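## Moving to Drirkis for call reporting: do the duplicate-matching claims hold up?

**fkerr_ops**
We cover animal health across Scotland and the north of England, 50 reps, and our contract on the old call reporting system runs out in October. The front runner to replace it is Drirkis, sold to us by Wollavberg. I've sat through two demos now and both times the big selling point was automatic matching of duplicate accounts. Practice moves premises, vet changes name after marriage, rep types it in wrong, and the software quietly joins the records up.

I don't believe it. Our customer list is a mess and I've seen three products promise to clean it. Has anyone used the matching on a real list and not one the salesman brought with him?

Flora

---

**buchanan_f**
We've had it for a bit over a year. It works, within reason. Addresses it handles well. People it handles less well, particularly where you've got a father and son at the same practice with the same initials, and you'd be surprised how many of those there are once you get out of the cities.

What the demo won't show you is the review queue. Anything the software isn't sure of goes into a list and somebody has to click yes or no. At the start that was most of my week.

---

**garrido_e**
"Works, within reason" is doing a lot of lifting there, Finlay. We trialled it against Uibo on the same export and then had two of the team check the results by hand. Drirkis said it had matched 81 per cent of the duplicates. When we went through them, a fair few were different people. It had merged a small animal surgeon with a retired partner who still had a brass plate on the door, and the call history went with it. Try unpicking that.

Ask Wollavberg how they work out the match rate. I asked and got a brochure back.
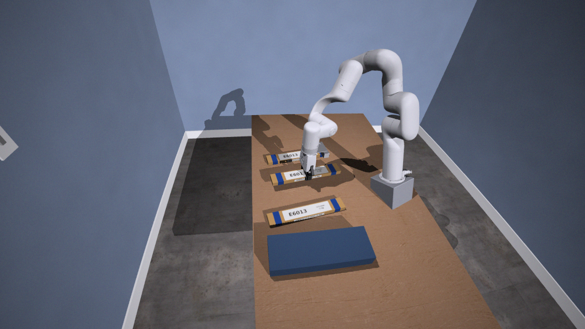 *Gripper lowered onto the middle box, one box from the row of three.*

The other thing to ask is whether a merge can be undone after the nightly sync. On the version we had it could be undone before, but after that you had to raise a ticket.

---

**buchanan_f**
What was your threshold set to? If you left it on the default it merges far too freely. Ours is set high and I have seen very few bad merges. Longer queue, yes.

---

**garrido_e**
Default, same as any customer would have on day one. If the default is wrong it shouldn't be the default.

---

**fkerr_ops**
This is the sort of thing I wanted, thanks both. Threshold wasn't mentioned in either demo. When I asked about undoing a merge I was told it was "fully reversible", so I'll go back and ask about after the sync in those exact words.

Finlay, when you say most of your week, how long did that go on?

---

**buchanan_f**
About 4 months before it calmed down. Now it's an hour here and there. In fairness our list was dreadful, we'd inherited one from a company we bought and their reps had been putting directions to the car park in the surname field.

---

**iona_s**
Different view from the other end. I'm a rep, I've used Drirkis on the road and I don't much care about the matching. What I care about is that when I search for a practice I get one result and it's got my last visit on it. On the old system I'd get five and pick whichever looked the least wrong.

It is better than that. I wouldn't call it good. The search is slow when you've got a poor signal and it forgets what you typed if you switch to the map. But if my head office went back to the old one I'd be annoyed.

Flora, are you asking any of your 50 before you sign? I ask because we weren't.

---

**fkerr_ops**
Two of them are meant to be in the trial. Whether they'll get time away from targets to do it properly is another matter, and I wouldn't put money on it.

---

**akinnear**
I'll be the grump. Why is any of this the software's job? You've got duplicates because reps can create accounts whenever they like. Take that away, make them request a new one, and have a person check it. We did that at Vekham and kept the same old system, no new licence, no match rate to argue over.

I've bought a lot of these packages over the years and every one was going to sort out the customer list. Each time we paid to move the same rubbish into a newer cupboard. The supplier gets a case study out of it and you get a review queue.

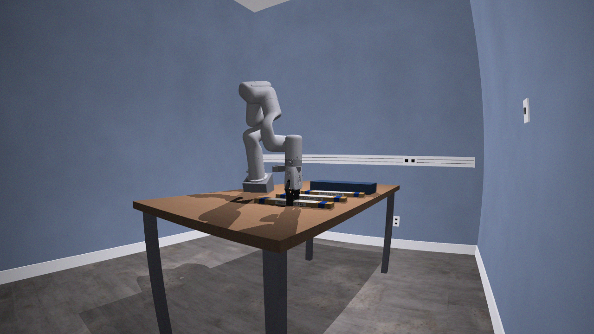 And the price goes up in the second year, when the "introductory" matching module stops being introductory. Look at the renewal terms before you look at anything else. If the matching is priced per record you'll be paying for your duplicates twice, once when they go in and again when they're found.

Archie

---

**iona_s**
Archie, I worked under a request system like that. It took days to get an account approved, so people logged the call against the practice next door and put a note in. You end up with a tidy list and call records that are nonsense.

---

**akinnear**
Then staff it properly. Ours were turned round the same afternoon.

---

**iona_s**
Says head office. What did the reps say?

---

**akinnear**
They grumbled. They grumble about the coffee too.

---

**garrido_e**
I half agree with Archie. Locking down creation stops new duplicates, but it does nothing for the ones you've already got, and Flora has to move those in October whatever happens. I'd clean the worst of it before the export, by hand if need be, starting with the accounts that get the most visits. Then run the trial with your own data and turn automatic merging off altogether. Suggestions only.

We went with Uibo in the end, by the way. Its matching is no cleverer. It is more willing to say it doesn't know.

---

**buchanan_f**
Suggestions only is sensible for the first run. You'll find it under the admin settings, not in matching where you'd expect it. Changing it needs the full admin login, so get Wollavberg to hand that over at the start of the trial. They gave us a cut-down one and I spent a morning looking for a button I wasn't allowed to see.

---

**fkerr_ops**
Right. I've written to Wollavberg asking for: the match rate and how it's worked out, undo after sync, second year price for the module, and full admin for the trial. I've told them it has to run on our own export.

Reply so far is an offer of a third demo. I've said no until I get the answers in writing. Will post them here when they turn up.

---

**akinnear**
Get the price one first.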